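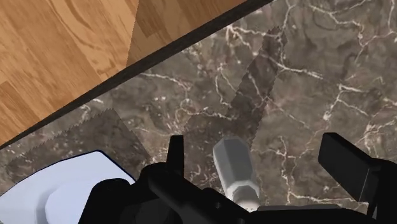

Is it paid, and do I have to be a good cook? A reader in Drarnside sent me that about ten minutes after I put up the first notice in October, and so did plenty of other people, so let me start there. Yes, it's paid, and no, you really don't! I'd almost prefer it if you weren't.

So, for those just arriving: I'm putting together a study of how people cook from written recipes at home, and I need people to take part. I've been writing recipes for the Fornotcombe weekly box for 9 years now, and in that time I've had 2,480 letters and emails from readers. A big chunk of them are about the same thing. I write "cook until soft" and one person gives the onions five minutes and another gives them forty, and both of them write to me cross. I want to find out which words are the trouble.

What you'd be doing: I mail you a packet of recipes (soups, a couple of bakes, one braise that takes all afternoon, sorry) and you cook two a week in your own kitchen, for your own supper. While you cook, you scribble on the page. Cross things out, swear at me in the margin, whatever comes to you. Then we talk on the phone for half an hour, and I mostly listen.

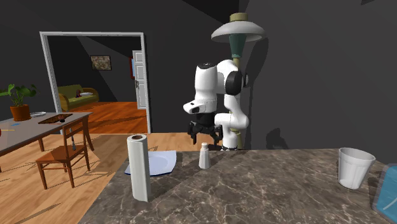

You buy the groceries and I pay you back from your receipts, plus $268 at the end once I've got all your pages. If you have to drop out halfway, you still keep the grocery money and I'll pay you for the weeks you did. Please don't buy fancy versions of things. Store-brand canned tomatoes are exactly what I want you to use.

I'm looking for some 40 households in and around Prurkby and Drarnside. You need to be over 18, have a working stove and oven, and be fine with onions (they're in nearly everything, I tried). Allergies are OK as long as you tell me up front and I can swap your packet. Couples and roommates can sign up together and take turns, but it counts as one household for the payment.

I'd especially love to hear from people who've only started cooking in the last year or so, and from anybody who reads English as a second language. My tester pages so far all come from people who cook the way I do and that's no use to me.

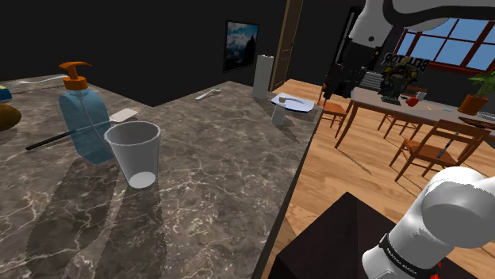
The phone calls are evenings or weekends, your pick. I take notes but I don't record, and your name won't go on anything that gets printed. The results will end up in the next Trình cooking booklet, and everyone who takes part gets a copy in the mail.

To sign up, send me a short note through the contact form with your town, how many people you usually cook for, and the last thing you made from a recipe, even if it went badly. I need your note by Sun 20 December. Packets go out after New Year's, once I've bought enough stamps.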